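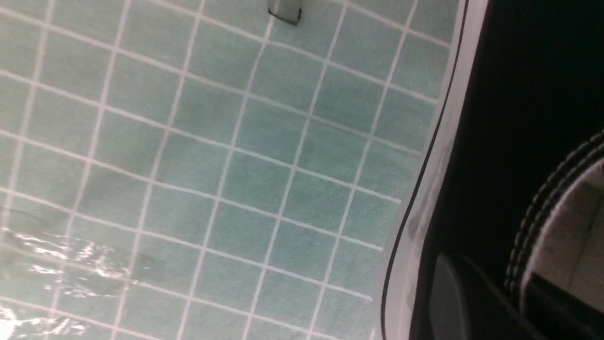 Why did the arm push down on the tiled surface when it was told to stop above it?

The height value it used was too low, because the depth reading was taken from a bright reflection, and the force limit that should have stopped the arm was switched off during the slow approach.

# Unintended contact during the tile pick-up task

Project report, Londholm College, robotics stream
Group members: Finn Voß and the author
Supervisor: Frauke Schmieder

## 1. Background

Our project was to make a robot arm pick up small flat parts from a tiled surface. The idea came from the Brollport workshop, where such parts fall on benches with tiles and must be collected by hand. We used the college arm with the two-finger gripper, the wrist camera and a controller which we call Ralen in our code. Ralen is our own program. It decides where the gripper goes next and how fast.

Flat parts are difficult. The fingers must come very near to the surface, otherwise they close above the part. We set the final clearance at 2 mm. In December, before the holidays, this worked well enough on a matte wooden board, and we changed to tiles without repeating the safety check. I write this plainly because it is the main mistake of the project, and it was mine as much as Finn's.

## 2. What happened

The fault came in the test series on tiles, which had 135 runs. In nine of them the gripper touched the surface before it had received any command to close. In seven of the nine, the arm stopped by its built-in limit after a light touch, and we could continue after a reset. The other two were worse. In the first, the arm continued down until the left finger pad was pressed sideways and its outer layer lifted at one corner. In the second, Finn pressed the emergency stop. One tile cracked.

No person was hurt. Finn was standing outside the marked area, but his hand was on the edge of the table a short time before, when he moved the part to its next position. For this reason Ms Schmieder asked us to treat it as a safety matter and not only as a damaged tile. The arm was locked out the same afternoon and we did no more runs until the changes in section 5 were ready.

## 3. How we looked for the cause

The wrist camera saves an image at every control step in the last part of the approach. For the series we had 3,261 images. We first looked at the ones belonging to the nine contact runs, then we took the same number of normal runs and compared them.

Our first thought was the grout. The lines are lower than the tiles, so we believed the program had measured a line and taken it for the surface. We measured the grout with a depth gauge and the difference was less than 1 mm. That is too small to explain a finger pressed so hard that the pad is damaged.

The second thought was light. Glazed tiles reflect the lamp, and at some angles the reflection is so bright that the white lines cannot be seen through it. Our depth estimate follows the crossings of these lines. When the crossings disappear, it follows any strong edge instead, and a reflection has many strong edges. They also move when the camera moves, but not in the same way as the surface does. The program then believes that the surface is further away than it really is.

We checked this by moving the lamp while the arm stood still in a fixed pose. With the lamp low at the side, the height value changed by up to 14 mm, although nothing in the setup had moved except the lamp.

## 4. Why the arm did not stop

A wrong height should not be enough to damage anything. The force limit must catch it. In our case the limit was suspended for the last 20 mm, with the comment "temporary, false stops" in the code. I had added this line in the board tests, when the Steinbach force sensor gave small peaks at low speed. The comment had no name and no date, and Finn did not know about it when he prepared the tile series. The arm's own built-in limit was still active, but it is set much higher.

## 5. Changes

- The force limit is always on. To remove the false stops we now filter the sensor signal over five samples.
- The lowest permitted height is entered by hand after touching the surface with a gauge block. Ralen cannot go under this value, whatever the camera reports.
- Areas of the image that are too bright are removed before the height is calculated. If too few line crossings are left, the arm waits and asks for help.
- The lamp has a diffuser and a fixed position, marked with tape.
- Any safety function that is switched off must be written on the sheet beside the controller, with initials.

## 6. Open points

We have tested the changes in simulation and with foam under the gripper – not yet on the tiles at full speed. The first attempt is planned for 2/1/21, if the replacement finger pad has arrived. It is also not clear to us how the program behaves when the tiles are wet. Water gives reflections too, with a less regular shape, and our brightness threshold was chosen only with dry tiles and one lamp. Ms Schmieder has asked for a separate short test of this before the workshop may use the system, and Finn will prepare the test plan.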